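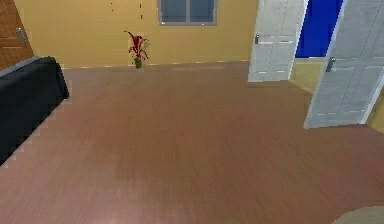

Ticket: Timeline template, dates shift and connector lines detach after edit
Product: Bremari slide templates, horizontal timeline set
Opened by: Ohemaa Antwi, Bralton
Status: Closed, workaround supplied, fix scheduled

Initial report

We bought the Bremari set in March for a company history deck. The nine-milestone timeline opens fine. When I change the text in any milestone label to something longer than two lines, the label box grows upward, the connector line stays where it was, and the coloured marker moves off the centre bar. If I undo, the label goes back but the marker doesn't. Same thing on a colleague's laptop. I have tried the widescreen and the standard version of the file.

The deck has to go to our printer as well as being shown on screen, so dragging everything back by eye isn't much use to me.

Support, first reply

Thanks for the detail. Could you send:
- the version number from the notes pane of slide 1
- whether the file was opened from the download folder or from a shared drive
- whether our theme was applied to an existing deck, or your slides were pasted into ours

Ohemaa Antwi

Version 2. Opened from a shared drive, but I copied it to the desktop and got the same result. I pasted the timeline slide into our existing deck and chose "use destination theme". Our theme was made by a designer at Urell a few years ago and uses a wider font than yours.

Support

Reproduced, partly. In a clean copy of the template the label grows downward, as it should. In a deck with a different theme the text anchor is reset to the bottom, so the box grows up instead. That explains the label. It does not explain the marker.

Please try the following on a copy:
1. Open the original template, not your deck.
2. Select the timeline slide and paste it into your deck with "keep source formatting".
3. Open the selection pane and check that each milestone is a single group containing a label, a connector and a marker.
4. Edit one label to three lines and tell us what moves.

Ohemaa Antwi

Done. The label now grows down and stays clear of the bar. Markers are still wrong on milestones 4 and 7. In the selection pane those two aren't groups. The label and connector are together and the marker is loose underneath. All the others look right.

Also, keeping source formatting brought in your colours, and I need ours.

Support

Confirmed from our side. Milestones 4 and 7 were left ungrouped in version 2 when the marker shapes were replaced. They were fine in the previous release.

To fix your copy: hold Ctrl, pick the loose marker and the label group in the selection pane, then group them. Do this for both milestones. Rename the new groups to match the others, or the animation order will list them last.

For colours, go to the Design tab, Variants, Colours, and choose your own set. This changes colours only and leaves the text anchors alone. Don't reapply the full Urell theme to that slide.

Ohemaa Antwi

Grouping worked. Colours worked except for the centre bar, which stayed grey.

Support

The bar has a fixed fill and isn't linked to the theme. Select it, Shape Fill, and pick any theme colour from the top row. After that it will follow the rest.

Ohemaa Antwi

That did it. One more thing while I have you. I exported to PDF for the printer and the file came out at 3,636 KB. With the timeline slide removed it was 2,511 KB. Is that normal for one slide?

Support

It's larger than we would like. The marker shadows are flattened to bitmaps on export. If you don't need them, select all the markers, Shape Effects, Shadow, No Shadow, then export again. The slide will look slightly flatter on screen.

Ohemaa Antwi

Shadows off, file is smaller, printer has accepted it. Happy for this to be closed.

Internal notes

Cui to regroup milestones 4 and 7 in both the widescreen and standard files, and link the bar fill to the theme. Check the vertical timeline too, same marker shapes were used there. Add a line to the read-me about pasting with source formatting. Refund not requested.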